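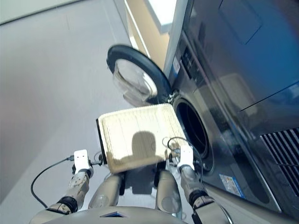
Two-arm build at the washer, both grippers on the tray.

The Laxdal gripper kit costs $380 for the pair, and for that money you get two white blocks, a bag of screws and a manual written by someone who has already built one. I put mine on the ends of two arms at Bitstead, the shared workshop in Pultville, and pointed the whole thing at laundry, my least favorite job.

Assembly took two evenings. The kit has 28 steps, and step 19 asks you to undo step 12. The screws are good. The hex key is cheese, so use your own.

Once together, the fingers are stiff and wide, and they like a straight rim. Give them a tray or a basket and they behave like a waiter on his first day, slow and very level. Give them a single sock and they behave like me with a single sock.
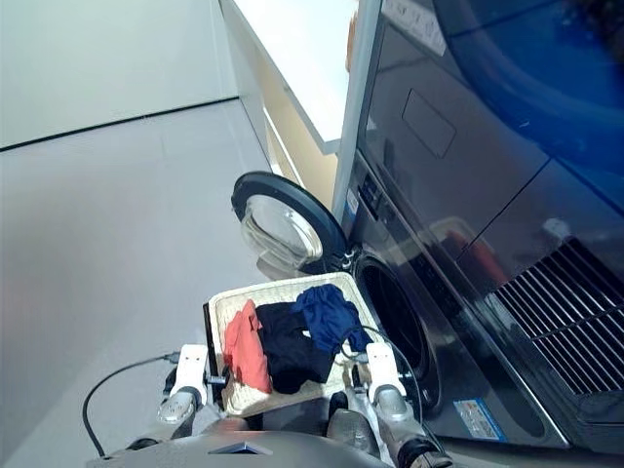

By the Bitstead workshop reviewer
Member and occasional builder

Setup happens in Cleveo, the free control program Laxdal recommends. It found the left gripper at once. It found the right one after I had typed its address by hand and gone for coffee. Squeeze force runs from 0 to 61, a scale I can't explain and the help page doesn't try to. I settled on 40 for the woven basket. Higher made me nervous for the weave, and lower made me nervous for my T-shirts.

My main complaint is the cables. They leave the gripper at the side and go wherever they please, in big black loops that look ready to catch on a washer door. Laxdal sells a sleeve for them, separately, naturally. I would buy Velcro. 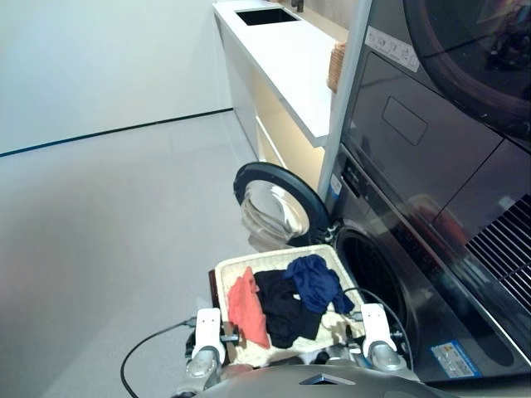
Orange-red, black and navy, in front of the washer.

Would I buy the kit again? Yes, grumbling. It's sturdy, it holds a basket by both sides, and the spare screws have already fixed a drawer at home. If you want your shirts folded, keep your $380 and put on some music. Four stars, minus half for the hex key.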